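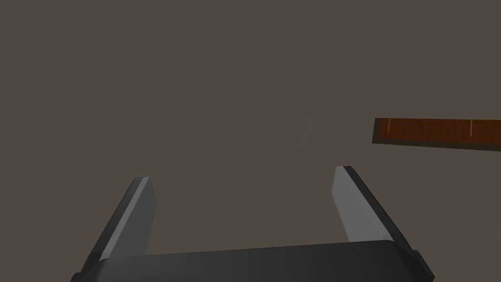
Sourdough starter smells like nail polish remover, toss it?

Posted in September by Myfanwy Bowen, 7:39 am

ok so quick one before work. My starter (rye, got it from the Barside bakery) went gray on top and smells like acetone. Fed it last night, 30 g flour 30 g water. Nothing. No bubbles. Do I bin it or keep going?

crustfirst
Don't bin it. It's hungry. Gray liquid is just hooch – pour it off, keep a spoonful, feed that. Twice a day till it wakes up.

lukach_oven
Disagree on pouring it off. Stir it in. More flavor. My mother always stirred it in and her bread was great

crustfirst
Flavor yes, but also sour as heck when it's been starving that long. Pour it.

dough_fotov
Any pink or orange? Fuzz? If yes, trash, jar too. If no you're fine. Also what kind of water, mine sulked for weeks on tap till I let it sit out overnight first

Myfanwy Bowen
No pink, no fuzz. Tap water. Whole wheat flour from the corner store cause I ran out of rye, does that matter??

lukach_oven
Doesnt matter. Flour is flour

dough_fotov
It does a bit. Rye gets going faster. Go back to rye for a few days, then switch over slowly if you want.

vavra77
Unpopular opinion, just start over. 300 g of rye and a week and you have a new one. People get way too sentimental about a jar of paste

crustfirst
Takes 2 days to fix this one. A new one takes a week, by your own count. How is that easier

vavra77
Fine. But mine came out milder when I restarted, just saying.

Myfanwy Bowen
Update – poured it off (sorry lukach), kept a spoonful, rye, water left out overnight. Little bubbles on the side this morning! Smell is more like yogurt now. Will try a loaf when it doubles. What hydration for a first one, my last was a puddle

dough_fotov
Go low. Easier to shape. And use a tin, no shame in it

lukach_oven
Next time stir it in

We use cookies to keep you logged in and remember your settings. Accept / Manage cookies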